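4. Sorting soft goods on the bench

4.1 Task and setup

The question behind this section is a narrow one. Shops and homes are full of small chores in which soft, stringy things have to be picked up and put where they belong: rubber bands after a packing shift, cords in a junk drawer, ties and loops swept off a counter. A person does this without looking very hard. We wanted to know how far a two-armed machine with plain two-finger grippers gets with the same chore, using parts a small shop could buy and no special tooling.

Work was done on the Skerow bench at our Drandthorpe site. The bench is a wooden worktable with one arm on either side, both able to reach the middle, where the bins stand. Loops and cords in several colors are spread over the wood to the left and right, some in small bundles and some in wide tangles. The task is to move each one into the bin assigned to its color. Figure 4 gives the layout and a close view of one grasp.

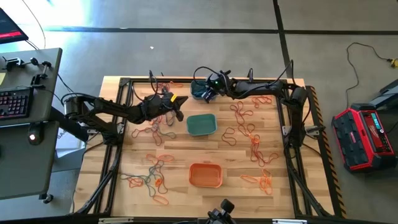
Each trial began with a fresh scatter. The person setting up dropped the pieces from a cup and was told not to neaten them. A trial ended when the wood was clear, when the controller asked for help, or when the time limit ran out. We ran 192 trials with the Kpodo controller, which plans each pick from the camera views and then corrects the motion as the fingers close. Across those trials the arms made 3405 grasp attempts.

4.2 Single pieces and tangles

Pieces lying alone gave little trouble. The fingers come down on either side of a strand, close, and lift, and a thin cord will usually bend to fit whatever grip it gets. Most misses on single pieces came from pinching too high, so that the tips closed over the cord and slid off it.

Tangles were harder, and they are the reason we do not call this chore solved. When loops cross each other, the piece on top is often held by one underneath. The gripper may have a firm hold on one band and still have several others hanging from it. If the arm lifts at full speed, the whole heap can come up together, or a neighbor can be flung off the table — both happened often in early runs. We added a slow lift with a short shake at the top, and the share of picks that brought up extra pieces fell by 33 percent compared with the first version of the controller.

The same problem appears when bands have to be taken back out of a bin. A bin has walls, so the approach must be steeper, and the gripper body hides part of the contents from its own camera. Bands of one color are also hard to tell apart in a heap. The controller looks for a loop that stands clear of the others and takes that one first.
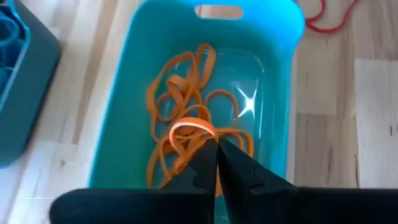

Figure 4. Bench layout for the sorting task (first view) and a single orange band pinched between the fingertips over a turquoise bin, seen from the gripper (second view).

Picking from a bin was slower than picking from the table under every setting we tried. The delay came mostly from repeated looks: the arm backs off, takes another view, and starts again. A person feels a snag through the fingertips and eases the band loose. Our grippers have no touch sensing, and the controller has to guess at a snag from how the heap moves.

4.3 Comparison with hand work

For a baseline, we asked staff at the Ciswood packing room to do the same sort by hand. They were given some 50 pieces at a time, scattered as in the robot trials. All of them finished well ahead of the machine, and none dropped a piece outside the bins. They also used both hands at once on a knot, one holding and one pulling, while our arms took turns in all but a few trials. Two-handed untangling is supported by the controller, but it was switched off in November after the grippers bumped each other over the middle bin, and the results in this section were collected without it.

For a shop that can let the bench run unattended on loose pieces, the speed gap may not matter much. Knotted material still needs a person nearby.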